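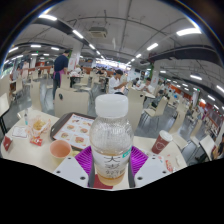
A cafeteria table: tray, menu sheet, cups, snack bag, and a bottle with some of the drink still in it.

How to Clear a Cafeteria Table in One Trip
By Ginette Gosselin
Wednesday, March 23, 2022

I ran the dining room at Lostider for long enough to develop opinions about trays. Lostider was an office canteen with 478 seats and one dish window, and most of what I know about clearing tables I learned by following people who believed they had already done it.

What follows works for a canteen, a food court, a school dining hall, or your own kitchen after teenagers. You need one tray, two hands and under a minute. You don't need gloves, a system of colored bins, or the laminated poster Preltar sent us in December, which had more arrows on it than the subway map.

Before you stand up

Do the work sitting down. People leap up, grab the tray, and then try to sort everything at the bins with a line forming behind them and a coat over one arm. The bins are a terrible place to make decisions.

Pull the tray toward you and look at what's left on the table. Usually it falls into four groups: things with liquid in them, things with food in them, paper, and small plastic nonsense. If you find a fifth group it's probably your keys.

Step 1. Take the menu off the tray

If your place puts a paper sheet on the tray, as so many do now, slide it out first. A menu sheet under a wet cup turns into papier-mâché, and then someone in the back has to scrape a photo of noodles off the plastic with a thumbnail. For a while that someone was me.

Dry and clean, the sheet goes in with the paper. If it's greasy it goes in the trash. Places that reuse their menus would like them back on the counter, but ask, since half of them will look at you as if you'd returned a napkin.

Step 2. Deal with the bottle

The bottle is the tall one, so it's the one that falls. Tighten the cap before you do anything else. Tighten it even if you think it's tight. I've seen a third of a bottle of tea travel the full length of a dining room, one drip at a time, behind a man carrying on a very confident phone call.

Now decide. If you're going to finish it, it leaves with you, in your bag, upright. If you aren't, it needs to be emptied before it goes anywhere near recycling. Look for a sink or a liquids bucket by the dish window. Don't pour it into your cup and throw away the cup. You've only moved the problem into a weaker container.

Once it's empty, put the cap back on unless the sign says otherwise. Labels can stay on unless the sign says otherwise. The sign usually says otherwise about something, so read the sign.

Step 3. Cups

Reusable cups go back on the tray, right side up, near the middle. Wide ones are steadier than they look, and narrow ones are the opposite.

Paper cups are sneakier. A lid hides whatever's underneath, and everybody assumes their own cup is empty because they stopped enjoying it. Pick it up and give it a small swirl. If it sloshes, it gets the same treatment as the bottle. Then take the lid off, because cup and lid rarely go in the same bin, and drop the lid on the tray with the other plastic.

Don't stack paper cups inside reusable ones. They wedge. At Lostider we had a butter knife that was kept for nothing else.

Step 4. The snack bag

Any bag with food still in it needs a ruling. Keep it or bin it, but don't leave it standing open on the table as a gift to the next person. They don't want it. They'll look at it for a while and then sit somewhere else.

To keep it: press the air out, fold the top over twice, and put it in your pocket or bag before you touch anything else. If you set it on the tray it will go in the trash with everything around it and you'll remember at three in the afternoon.

To bin it: food out, bag in the trash. A soft plastic bag full of crumbs isn't recyclable anywhere I've worked, however hopefully you place it.

Step 5. Wrappers and other crumbs of civilization

Now the small stuff. Wrappers, packets, folded cards, sauce lids, the torn corner of something. They migrate to the edges of the table, so run your eye along the edge from one end to the other and pick up as you go.

Pick one wrapper, preferably the biggest, and stuff the others inside it. Crumpled wrappers uncrumple. Left loose on a tray they will wait until you walk past a door and then go.

Check any little card or paper before you toss it. I've fished out a raffle ticket, a dental appointment and, one memorable afternoon, somebody's signed lease.

Unopened packets of anything can go home with you. I'm not going to tell you what my kitchen drawer looks like.

Step 6. Load the tray

Heavy things in the middle, light things tucked against them, nothing tall at the corners. If the bottle is riding along to the sink, lay it on its side against the rim with the cap on. You tightened it, remember.

Carry the tray with both hands. The one-handed shoulder carry is for waiters, and even they practice.

Step 7. Wipe and push in

A dry napkin takes care of crumbs. For anything sticky, dampen it first, or all you'll do is spread the stickiness out to a more generous size. Wipe toward yourself and catch the crumbs in your other hand. Sweeping them onto the floor is called relocating.

Then push your chair in. In a room with rows of matching chairs, a single one left out sticks into the aisle right at tray-carrier shin height. We moved from the old benches to Caron chairs in my last year, light things that slid if you breathed on them, and I must have pushed in 70 a day.

At the bins

Liquids first, then food, then paper and plastic, then the tray itself. Trays go on the rack all facing the same way. If the rack is full, start a pile beside it and tell someone. Don't balance yours on top of the trash can. It's amazing how many people see one tray up there and take it for the official location.

If you share the table

One person loads and one person carries. Arguing about whose wrapper it is takes longer than picking up the wrapper. At Gistach, where I work now, there's a table of accountants who rotate the job by day of the week, and theirs is the only one I never have to look at.

Stains from tea and sauce on pale tabletops are a separate subject, and I'll get to them in the next one. Until then, leave the bleach alone.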